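Asante Notes > Snow and Ice > Meltwater

Meltwater pulse

20 January 2019 is how my calendar has it, but the site prints it its own way:
January 20, 2019 | by Fuseini TettehAsante Notes > Snow and Ice > Glacier mills

Glacier mills
January 20, 2019
By Fuseini Tetteh

A glacier mill (most books use the French word, moulin) is a shaft in the ice that carries meltwater down from the surface. I've been a bit obsessed with them ever since I heard one before I saw it, on the Skirkarmont glacier – a low grumble, like a lorry idling behind a hill.

They begin with a stream. Meltwater runs across the ice until it meets a crack, drops in, and starts widening it. Moving water gives off a little heat, so the hole keeps growing as long as the stream keeps coming.

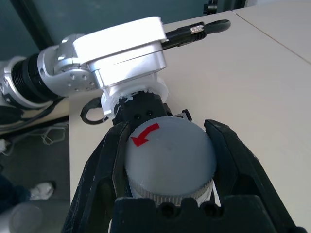
The biggest shaft on Skirkarmont is known as the Cekcombe, and it went down 58 metres when it was last measured. The one next to it is only 35 metres deep, but it's far noisier!

What happens at the bottom matters most. The water spreads out between ice and rock, and the glacier can slide faster for a while. Later in the summer it often slows again, once the water has melted itself proper tunnels and drains away more easily.
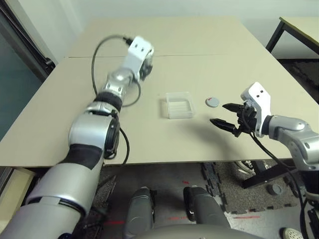 Mills don't stay put either. The ice carries them downhill, and sooner or later a new crack opens further up and steals the stream. The old shaft is then left dry (you'll find them called fossil mills) and gets squeezed shut or plugged with snow.
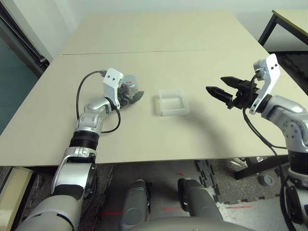 Clear plastic box on the table, with an arm on either side.

By October the streams on Skirkarmont have mostly frozen and the grumbling stops. I love the place then, but snow bridges can hide an open shaft completely, so please go with a guide. The path from Dulluvport takes you to a good viewpoint without setting foot on the ice.
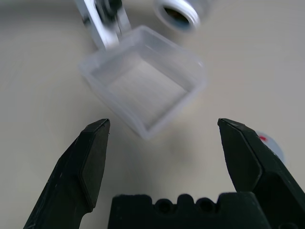

Don't mix these up with potholes, by the way. Those are round hollows worn into rock by water and stones, and plenty of them are called glacier mills on local signs as well, which had me confused for years.

Comments (2)

marram: Is the Dulluvport path all right for someone aged 65 with a dodgy knee?

Fuseini Tetteh: Yes, if you take it slowly! The last bit is steep, with a handrail.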